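Notes on cleaning and repasting an old desktop computer at a home bench. Last revised in August.

## Before opening the case

Shut down, switch off at the supply, pull the cord, then hold the power button for five seconds. Laptops are a separate job and are not covered here.

Work on a hard surface. A bare bench top or a kitchen table with the cloth removed is fine; carpet underfoot is not. Touch bare metal on the case before reaching inside and again each time you come back to the bench. A wrist strap clipped to the chassis removes the need to remember.

Lay out the following:

- Phillips screwdrivers, No. 1 and No. 2
- isopropyl alcohol, 90 percent or stronger
- lint-free wipes or coffee filters
- cotton swabs
- a soft brush, 1 inch, natural bristle
- thermal paste, unopened or less than a year old
- something to hold the screws

Any of the small parts trays will do for the last item. The Tuveo tray has a lid that does not seal along the back edge, so do not carry it upside down. An egg carton is adequate if it stays on the bench.

## Screws and small parts

Sort by where the screw came from, even when two screws look alike. Case screws and drive screws often differ in thread and will start in each other's holes for a turn or so before binding. A screw that binds by hand is the wrong screw. Back it out.

Fixed pockets work better than a magnetic dish for this. Give each stage of the job its own pocket, left to right, and refill the machine right to left. Label with masking tape and pencil. Marker ink transfers to fingers when there is alcohol on the bench.
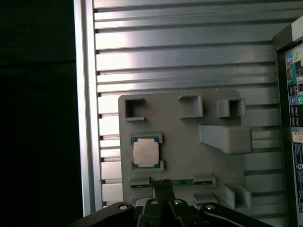
If you print or cut your own holders, make each pocket wider than a fingertip. Deep, narrow pockets have to be tipped out, and whatever is in the next pocket comes out as well. Foam liners are optional. Black foam sheds as it ages and should be replaced when it starts to leave crumbs.

Keep standoffs apart from everything else. A standoff left loose under a motherboard can short it.

## Dust

Brush first, vacuum second. Hold the nozzle near the brush, outside the case, and move the dust toward it. Do not put a plastic nozzle on the board.

Canned air is useful for power supply grilles and heatsink fins. Keep the can upright. Hold each fan still with a finger or a swab while blowing through it. Work outdoors if the machine has been near a stove; kitchen dust is greasy and sticks to whatever it lands on.

Greasy fan blades can be wiped with a swab barely damp with alcohol. Do not soak the hub. A fan that still grinds after cleaning should be replaced. Oil in a sealed bearing buys a few weeks at most.

Do not open the power supply.

## Removing the cooler

Run the computer for 11 minutes before shutting it down if the cooler has been in place for years. Old paste softens a little with heat. Then proceed as above.

Release the fan connector. Loosen the mounting screws a turn at a time in a diagonal pattern. Once they are free, twist the cooler gently left and right until it moves, and only then lift. Pulling straight up on a stuck cooler can take the processor out of its socket along with it, with the lever still down. If this happens, lay the cooler upside down and work dental floss between the two surfaces. Do not pry with a screwdriver.

## Cleaning the lid

1. Lift off the bulk of the old paste with a dry wipe, working from the edges to the center.
2. Wet a fresh wipe with alcohol and repeat, in one direction only.
3. Use a swab for paste that has reached the edges of the lid.
4. Change wipes until one comes away clean.
5. Wait 2 minutes for the alcohol to evaporate.

Clean the base of the cooler the same way. Do not touch either surface afterward.

If the processor has to come out of the socket, write down the markings on the lid while it is clean and the light is good. Hold it by the edges. Set it down in a plastic tray or on antistatic foam, never on a paper towel, and keep sleeves away from socket pins. 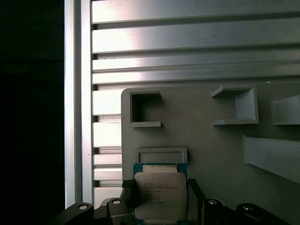 Ye-rin Ji writes that step 3 needs a limit. On boards with small components close to the socket, she says, a wet swab carries gray paste sideways and leaves it between them, where it is harder to remove than it was on the lid. She squeezes the swab against the neck of the bottle first and turns it after every stroke. She also objects to coffee filters, having had one tear on a rough cooler base and leave fibers behind.

The first point is accepted, and the swab should be damp only. Filters vary. Use a double layer on a rough base, or lint-free wipes.

## Applying new paste

Put a dot the size of a small pea in the center of the lid. Large rectangular lids take a short line or an X. Lower the cooler straight down, seat the screws finger tight, then tighten diagonally a half turn at a time until they stop. If the cooler has to be lifted again for any reason, clean both surfaces and start over.

Reconnect the fan before closing the case. Most boards will refuse to start or will show a warning if it is missing, but older ones may not.

## Storage

Cap the paste syringe and store it nozzle down, in a bag, away from the window. The tubs sold by Brernholm dry out from the top once opened; discard the skin and use what is underneath.

Alcohol goes in a metal cabinet or on a high shelf, away from the soldering iron. Used wipes dry outdoors before they go in the trash.

Spare processors go back in their plastic trays, labeled with the date of last use.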